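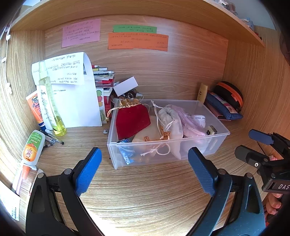

2018-12-15 - Verlow dye bench, madder again

Bath 14 went in before lunch. Same madder as bath 13, same wool, same pot, same tap. Bath 13 came out brick. Bath 14 came out the color of a canned salmon. I would like to blame someone but I was alone in the room.

Weights for the record: 50 g dry wool per skein, madder at equal weight, alum at what Farzana's card says, which is fine if you can read Farzana's sevens. I read one as a one in September and we all remember the gray socks.

Temperature is where I think it went. The hotplate dial goes from 1 to 9 and bears no relation to anything. I held 14 at what I believed to be a gentle heat. The thermometer was in the other pot. When I moved it over, the madder was well past where you want it and the browns had come out to say hello. Zhenhua's theory is that the browns are in there whatever you do and it's only a matter of how long before they notice. My theory is that I should buy a second thermometer.

Keker powder vs. Umel powder

Finally did the side by side. Keker is ground fine, smells like a barn, goes everywhere. Umel is coarse and looks like something you'd put on an icy sidewalk. Soaked both overnight in 500 ml of cold tap water, strained through the old pillowcase, one skein each.

Keker: strong orange red, a bit streaky near the tie. I tied it too tight, I always tie it too tight.
Umel: softer, pinker, very even. Annoyingly nice.
Keker second bath: still a good coral.
Umel second bath: let us speak of other things.

So Keker for depth, Umel if somebody wants pink and is prepared to pay for it. Nidia wants pink. Nidia is not prepared to pay for it.

Chalk

Our water is soft, and every old recipe assumes you live on top of a limestone hill. Added a pinch of chalk to one half skein and the red moved over toward real red within the time it took to find my pencil. Did not weigh the pinch. I know. Will redo with a weighed amount and pretend this was the pilot study.

Naheed asked what we are matching to, and the answer is swatch 124 in the Bukhari binder, the one with the coffee ring. It's a deep blue-leaning red that as far as I can tell was dyed by somebody with better water and more patience. Swatch 911 is closer to what we get on a good day. I propose we move the coffee ring.

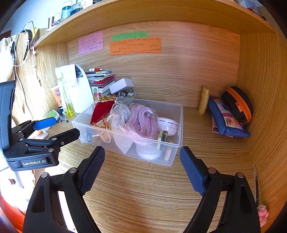 Red pouch and its gold chain, in the clear box on the desk.

Mordant notes

Alum bucket has crystals on the bottom again. It's cold in the back room and whoever mixed it (me) mixed it strong. Warmed it up on the radiator, stirred, crystals gone, floor now also mordanted. If anyone spills madder near the radiator we will have a permanent feature.

Skeins mordanted last week and left damp in the bag took color better than the ones I dried. This is the second time. Keisha has been saying so for a year, and has been very gracious about it in a way I find hard to bear. From now on: mordant, squeeze, bag, leave it alone for a few days, don't open the bag to look. Opening the bag to look is how we got mildew on the merino.

Iron dip on the salmon skein from bath 14, a last attempt at saving it. Ten seconds, rinse, look. It went a dusty plum that I would charge money for.
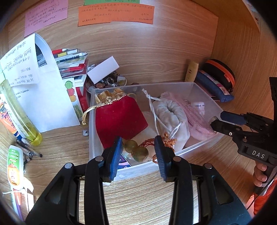
Did a second one at twenty seconds, greedy, and got mud. So the plum lives somewhere between those two and I have one skein of the salmon left to find it with. Leaving that for when Farzana is in, she has steadier hands and owns a watch with a second hand.

Rinse water ran pink through five changes on the Keker skeins. The Umel gave up after two. I'd like to let the Keker sit a week before washing again, last time the rest helped, or I had stopped looking so hard.

To do
Second thermometer.
Weigh the chalk.
New pillowcase, this one has a hole and there are bits in everything.
Ask Zhenhua for his pH strips back.
Light test: half of each skein in the south window, half in the drawer, and LABEL THEM THIS TIME.
Label pen is dry. Label pen.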